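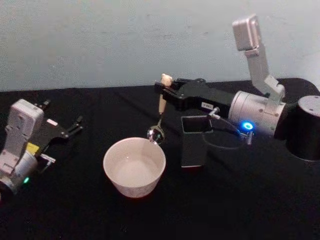 Ulises Zapata would like to see the service contract before anyone signs for a second pair of arms, and he told the Darkivthorpe equipment meeting so twice. The request in front of it was for two more robot arms and their grippers, to go into next year's budget alongside a maintenance deal with the supplier, Zokska.

Darkivthorpe wants the new pair running by October. The case on paper leans heavily on kitchen handling, with one arm managing the bowl and the other the spoon, and it promises 96 meals plated per shift. Where that figure comes from is not stated. The trials at the Golby site have been short, and the longest run listed in the appendix is 9 minutes.

Then there are the spares. Gripper fingers are priced as a one-off purchase, though the same document puts their working life at 200 hours. Cables and mounts do not appear at all. Training is down as three days, with no line for covering the staff who would be away from their usual jobs – an odd thing to miss in a plan that is meant to save on labour.

A rival quote from Laur came in higher but included parts and call-outs for the first 3 years. It was left out of the main comparison and can be found in a footnote.

Zapata asked for both offers to be set out side by side over the same period, with downtime costed. Zokska has been asked for a full parts list and a written response time for repairs. The request has been held over, and the money stays where it is until the figures come back.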